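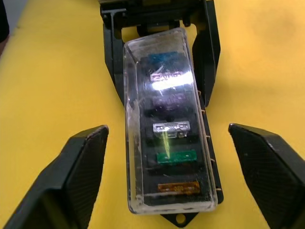
Reading Project Report: "The Lamp at Pundcombe"
Handed in 2025-11-24

1. Why I chose this book

Our task was to read one novel with a young main character and to write how the character changes. I chose "The Lamp at Pundcombe" because my reading group in Sullside had three copies and we could discuss it together. English is my second language, so I also wanted a book with short chapters.

2. The story

The novel tells of a girl called Illunum. She is twelve when her father, who keeps the harbour lamp, becomes ill in February. The village depends on the lamp, and the girl begins to climb the tower every night in his place. At first she tells no person about it. She is afraid that the harbour office will send another keeper and that the family will lose the house.

In the second part a boat called the Hamdy is late. Illunum must decide if she will go on hiding the truth or ask her neighbours for help with the old signal bell, which is too heavy for one child. She asks them. I will not tell the ending, as other students in my class are still reading.

3. How the main character changes

In the first chapters Illunum believes that to be brave means to be alone. She refuses bread from the baker, although she is hungry, and she answers kind questions with one word. I noticed that the author gives her very little speech here. There are whole pages where she only counts the steps of the tower.

After the night of the bell she speaks more, and her sentences become longer. She also makes jokes with her father, which she did not do before. I think this change in language is the best part of the writing. One member of my group did not agree and said that the change comes too fast, in only 2 chapters. I read these chapters again and I can partly accept this opinion.

4. Setting

The village is small and the weather is nearly always bad. The sea is described mostly by its sound, as the girl works in darkness. I had to look up many words, for example "shingle", "squall" and "wick". I kept a list of them in my notebook and used it when I read the book for the second time.

5. How I worked

I read the book in 3 weeks. After each part I wrote a short summary, and then I marked the sentences which show what the girl feels. My first draft was much too long, with almost 1000 words only about the story, so I shortened that section and gave more space to the character.

6. My opinion

I liked the book, especially the talks between father and daughter. The middle is slow, and the letters from the harbour office are difficult to follow because they use old expressions. I would recommend it to readers from eleven years who do not mind a quiet story. Next I would like to read another book about a lighthouse and compare the two keepers.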